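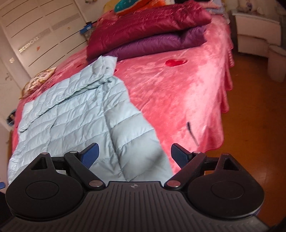 Oyelaran wrote in under the February post to say that a down jacket should never be rolled, only hung, and that anyone who rolls one deserves the flat patches they get. I agree with the first half for long storage. Months under compression are bad for down. A weekend bag is a different case, and the bag is what this post deals with.

The jacket is a light blue quilted one. The bag is a Stumby cabin holdall, which loses most of its depth to the wheel housings. Laid in flat, the jacket takes up the full footprint and nothing sits level on top of it. Rolled, it goes down one side and leaves a usable channel for everything else.

I do this on the bed. The floor is too far down for my back and the desk is too narrow for the sleeves. A plush bedspread also has some grip, and the shell fabric slides less on it than it would on a bare sheet.

The method:

Close the zip fully. An open zip lets the fronts drift apart as you roll.

Lay the jacket front down and smooth the panels outwards with a flat hand. Press, don't slap.

Fold each sleeve across the body. The cuffs should stop short of the opposite side seam, otherwise they form a lump at one end of the roll.

Fold the sides in until the width matches the inside of the bag.

Roll from the hem towards the collar. Air leaves through the collar end, and if you start at the collar it gets trapped in the lower panels. Go slowly. Down fabric is woven tightly and the air needs time to get out through the seams.

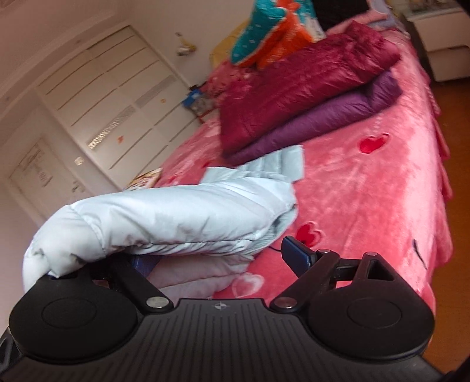 Light blue jacket, rolled, on the pink blanket.

The roll wants to open as soon as pressure comes off it. I have tried 3 ways of holding it. A Trondia strap works but leaves a crease where it crosses the quilting. A wide elastic band works until it slips. Tucking the roll into the hood is the best of them and needs a hood, so it is no use with a plain collar. For now I use the strap on its loosest setting.

Do not go for the smallest possible roll. Stop when it fits. My Pleletti stuff sack will take the same jacket down to a much smaller lump, and the jacket then needs most of an evening to recover.

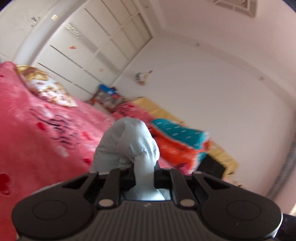

Unpacking matters as much as packing. Undo the strap, hold the jacket by the shoulders and shake it, then leave it on a hanger overnight. If a panel stays flat, work the clumps apart between finger and thumb from the outside. A short spell in the dryer on low also helps, provided the care label permits it.

Next post: whether the holdall is worth keeping at all, given the wheel housings.

We use cookies to remember your preferences and measure visits to this site. Accept all | Manage settings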